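About Us

Nevgate Tables

We are a small workshop that makes and repairs tables. We make dining tables, work tables and desks, mostly with pale tops, and we also give new life to old tabletops that people bring to us from their homes, schools and offices. Our shop is on Plirkwood Street, at number 717, behind the bakery. Please use the side door, the front one is for deliveries.

How we began

The company was started by Macario Meléndez and Kiều Tiêu, who met while working for a furniture factory in another city. Macario was cutting tops and Kiều was in the finishing room. They both liked the work but they did not like how fast it had to go. When the factory moved, they decided to stay and rent a small space together. In the first year they had one saw, one bench and a spray booth which was bought used and which needed eleven weeks to repair. Many of our first customers came from the bakery line, with flour on their sleeves, asking if we could fix a leg.

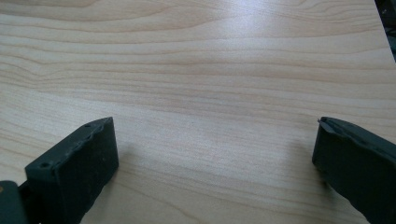

Today we are five people. Macario still chooses the material for each order. Kiều is responsible for all finishing. Kidus Gebru joined us to build the frames and legs, and he also drives the van. Brisa Cervantes speaks with customers and makes the drawings, and if you call the shop it is most probably her voice that you will hear. Dayana Aguirre came to us as a student for one summer and is now in charge of repairs.

What we care about

A table is used every day, and people look at it from very near. They eat on it, they write on it, they put their elbows on it while they are waiting for the coffee. For this reason we spend more time on the top than on any other part. We ask our customers to come and see the sheet or the boards before we cut, so they can tell us which side should face the window and which part should be in the middle. 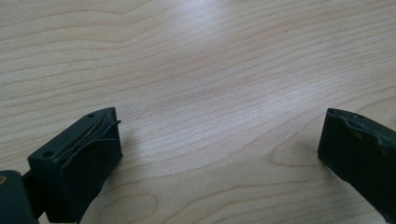
Grain is a subject on which our customers have strong opinions. Some want it straight and quiet, and for them we look for a long time. Others like it to move. In a pale top the lines can run in long soft waves, go close together and then open again, and now and then they make a rounded loop like an oval. Macario likes to keep such a loop in the top and not cut through it. There can also be a tiny dark speck, and we will show it to you and ask. Most people keep it, and some of them say later that it is the first place their hand goes.

For the finish we offer three levels of shine: matte, satin and gloss. Kiều advises to look at the samples at home, near your own lamp, before you decide. A smooth top under a ceiling light will give back some of this light, and in a bright kitchen this can be more than you expect. You may borrow the sample boards for as long as you need. We only ask that you bring them back clean!
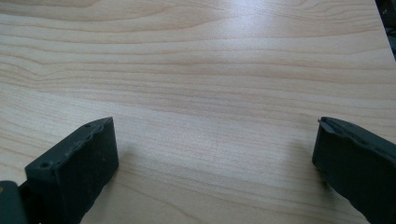

Our sizes are not fixed. The longest top we can finish in our booth is 200 inches, and the smallest table we have made was for a child's reading corner at the Varela school. We made it together with the children, who chose the height by sitting on the floor and raising their hands.

Repairs

Dayana takes in repairs all the year except in April, when she teaches a course on surface repair in Plarport. Rings from cups, small burns, lifted edges and old glue are all normal work for us. If your top is veneer, please tell us this when you call, and do not sand it before you bring it. For a first look we charge 62 dollars, and this amount is taken off the price if you decide to go on with the work.

Visiting

You are welcome to visit in the mornings. In the afternoon the booth is running and it is difficult to hear each other. Children may come too, if they hold somebody's hand near the saw. For new orders please bring the measures of your room, and also of the door.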